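Looking after the arm on a kitchen robot: tips from the Puvbridge workshop
Sushil Maurya
May 21, 2023

I've been setting up a Prollen for household practice runs since last September, and people do write in asking what I do to keep it going, so I thought I'd put it all on one page while the kettle's on. Most of it needs nothing more than a soft cloth, a lamp and a bit of patience, and I'm afraid the patience is the part that runs out first!

Begin with the square marker. The whole business of lining up the wrist hangs on it, and a greasy thumbprint across the black border can throw the reading by more than you'd think. Wipe it with a barely damp cloth, let it dry, and have a look at the corners while you're there. If one is lifting, please don't be tempted to glue it down (I was, once, and spent an evening picking off the bits). Print a fresh one at the same size and run the alignment again from the start.

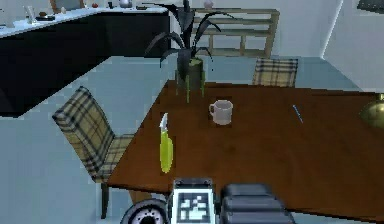
The joints want doing every 43 hours of running or so, sooner if you've been at it with flour. Move each one slowly by hand with the power off and feel for a gritty patch. A dry paintbrush gets into the gaps nicely, the sort you'd buy for a child's paintbox, and then one small drop of the Nautiyal light oil goes on each pin. One drop, mind. I was generous the first time and it crept everywhere, and I had crumbs stuck to the thing for weeks.

For reaching practice I like a dining table with ordinary bits and bobs on it. A mug is a lovely thing to start with, as you can turn the handle a little further each go. Leave knives and anything thin until the grip has settled down. Begin at 19 per cent speed and stay there until you've had 13 clean pick-ups in a row, and if one goes wrong at number twelve, well, you start again, and I'm sorry about that.

Then there's the floor, which people forget altogether. The base finds its way by comparing what it senses with the map you gave it, so give it a good stretch of clear floor for the first drive. Pull up rugs, tuck flexes away, and look along the skirting for small things that have rolled there.

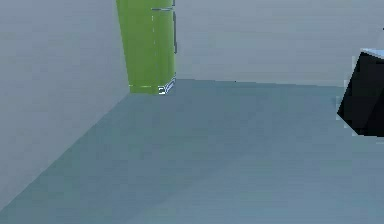 Big plain walls can be a nuisance when you're making the map, as there's so little for it to hold on to. I start the drive near a corner with something large and fixed in it, a fridge or a tall cupboard, and come back to that same corner at the end. If the two ends of the map don't meet, slow down and do it over. Do save the old map before you replace it, under a name you'll recognise later.

The Furnden charging dock needs its contacts rubbed with a dry cloth every fortnight or so. Mine sulks if the battery goes on below 84 per cent before a long mapping run, so I top it up overnight and do the drive after breakfast.

Keep a notebook by the dock as well. Mine has oil on nearly every page.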